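Aug 11, 2024
Display bench, Lillance knit stand for Tundness

Finally got to the spinner today and I'm so pleased with it! I had half expected to go back to the old peg board, but this white wire one takes up so little table (round base, one center post, two tiers of hooks) and you can get at it from every side. Black knits on white wire look great together too. You can read the shape of a hat from across the room, and on the peg board they all turned into one dark lump.

Covered the bench with the big sheet of white paper again. It's the same sheet as last time, stains and all. Good enough for working on, but new paper before we take anything for the catalog, please.

Notes on hanging beanies, mostly so I remember for October:

Hanging by the cuff beats hanging by the crown every time. By the crown the prong pokes up and leaves a little tent in the knit that takes ages to relax. By the cuff, the hat slumps a bit and looks soft, like something you'd want to grab. I like the slump. Catch the fold of the cuff only, one layer, and keep the seam toward the post.

Upper tier first. I tried the lower one first this morning and kept brushing the hats off with my sleeve when I reached over them – pure impatience. Top down is slower to start and much quicker by the end.

Load opposite sides in turn. One beanie on its own is nothing, but a few on the same side and the rack starts to lean when you turn it. The Wannasri chunky ones are the worst for this. Heavy hats low, light ones high, I think, though I'd love somebody to try it the other way around and tell me I'm wrong.

Prongs: they're straight, with no upturn at the end, so anything slippery will creep outward when customers give the thing a good spin (and they will, I can't stop doing it myself). The ribbed knits stay put nicely. For the smooth ones I want to try a dab of clear rubber on each tip. There's a tube in the Huvard drawer, if it hasn't dried up.

I did 19 hangs with the plain black beanie, on and off, same prong, then the next one along. The cuff came through fine and I couldn't find a pulled stitch anywhere. Very happy with that! The order for Tundness is around 600 pieces across all styles, so if handling were going to snag them I'd want to know now and not in the middle of setup.

Still to do: tags (inside the cuff or hanging out? I keep changing my mind), the bobble hats, which I haven't touched, and gloves on the lower tier if the clips turn up. Leaving the rack on the bench, so please don't fold the paper away. Back to the black beanie on the top tier, one more round with the cuff turned deeper.
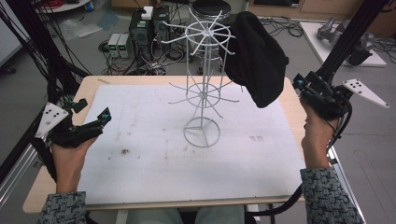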